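Play food in a wicker basket – keep it, or go back to a plastic bin?

Forum: Playroom and Toy Storage
3 pages – viewing page 1

marlowe_st
Joined in April
Posts: 3

We are setting up a play kitchen corner and I am stuck on storage. Until now the play food lived in a clear plastic bin with a lid. The lid was always off and the bin looked bad in the living room, so I moved the food into a woven wicker basket, reddish brown with a rounded rim.

It looks a lot better. My question is whether it holds up. I have seen people say wicker sheds bits, snags sleeves and can't be cleaned. The basket gets tipped out every day and dragged across the floor most days. We have an egg, corn, a carrot, a long green vegetable that my kids fight over, and a bunch of other pieces that come and go.
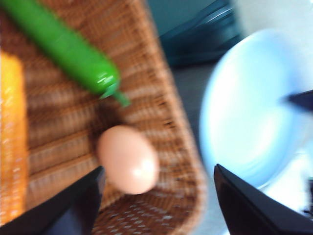
The other thing I can't decide is whether to sort. One basket for everything is easy at cleanup. But my sister keeps vegetables and breakfast food apart and says her kids play longer that way. Has anyone tried both?

tinpantry
Posts: 1,713

We have had wicker for the play kitchen through two kids. It holds up fine if the weave is tight. Loose weave is the problem, especially with small stems and leaves that catch in the gaps. Run your hand around the inside and if nothing pokes you, it is good enough.

For cleaning, I use the brush attachment on the vacuum and then a damp cloth. Let it dry outside. Don't soak it.

Irkton_mom
Posts: 670

I disagree on wicker for daily dumping. Ours started to come apart at a corner and I found little pieces of it under the couch for weeks. I went back to a bin, the Prellora one with the handles, and I don't miss the basket. It isn't pretty but I can put it in the tub and hose it down.

On sorting, don't bother. Mine mixed everything by lunch.

tinpantry
Posts: 1,713

How old was the basket, though? The cheap ones do come apart. A heavier one with a thick rim is a different thing. My current one came from a thrift store and it has been dragged down the stairs more than once.

Irkton_mom
Posts: 670

It was new. Ronell, the medium size. Maybe I got a bad one.

marlowe_st
Posts: 3

Thanks, both. I did the hand test and nothing poked me. The floor of the basket is woven as tight as the walls, so I don't think small parts will get stuck.

I tried sorting on Tuesday and took a few things out to make a vegetable basket. The carrot is the awkward one. It has a big leafy top that sticks out past the rim whichever way I turn it, so the baskets don't stack. The chili pepper fits if it goes in at an angle.

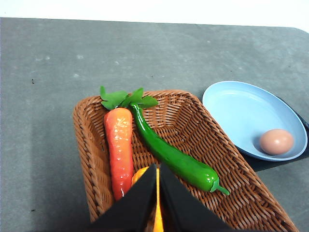 Reading time for this page: 3 minutes

beanbagpete
Posts: 214

You could stand the carrot up in a mug on the play stove. That is what we do with anything that has leaves. The leaves on ours got bent flat from being pushed under other things in the basket and they never went back.

I would keep the wicker. A kid can see what is in an open basket from across the room, and that matters more than whether you sort. Ours never opened anything with a lid.

Irkton_mom
Posts: 670

My bin doesn't have a lid either, so that isn't really a point for wicker. I can see into it just as well.

beanbagpete
Posts: 214

Fair. I was thinking of the one in the first post.

tinpantry
Posts: 1,713

If you do keep two baskets, get the second one shallower. The deep ones end up with a layer at the bottom that doesn't get played with. I swap ours around when I vacuum. We also put the Pop toaster and its pieces on a shelf by themselves – the slices are thin and slide under everything.

marlowe_st
Posts: 3

I am going to leave it as one basket for now and look for a shallow one secondhand. I like the mug idea for the carrot. If the corners start to go I will post again and Irkton_mom can say she told me so.

Irkton_mom
Posts: 670

I will. Check the corners from underneath, that is where ours went first.

Page 1 of 3 – Next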